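Bulk orders: new pickup room and new order form
2023-09-06

The fall bulk order is open. Forms are in the rack by the front door and on the members' page. Please turn yours in by the end of the month, with a deposit of 9 dollars for each household. The deposit comes off your total at pickup.

Pickup has moved. The loading area behind the Furov building was fine in June but it has no roof, and a lot of flour got rained on last November. We now have the use of the ground floor room at Stasen Hall, on the side away from the street. Use the ramp door. The front steps are steep and the front door sticks.

The order itself is much the same as last time. Oats, rice, black beans, lentils and bread flour are all back. Sánchez is supplying the dried chiles and the corn flour again, and has added hominy in five-pound bags. The sunflower seeds are gone from the list. The price went up twice over the summer and only two households had asked for them.

Vorkitik is still the source for honey and buckwheat. Their honey comes in glass this year, so bring a box with dividers or some towels. We can't give refunds for jars that break on the way home.

In the last round 119 households ordered, and the line got long in the first hour. This time there will be two pickup windows, one for last names A through L and one for M through Z. If yours doesn't suit you, trade with a neighbor and write the change on your form. You don't need to call the office.

Things to bring: your copy of the form, bags or bins with lids, and a cart if you ordered any full sacks. A full sack of rice weighs 50 pounds. There is parking along the fence, but leave the space by the ramp open for the truck.

Anything not picked up will be held for one week and then goes to the food shelf. If somebody else is coming for your order, they need your form with your signature on it.

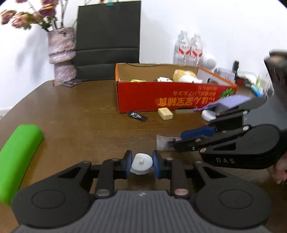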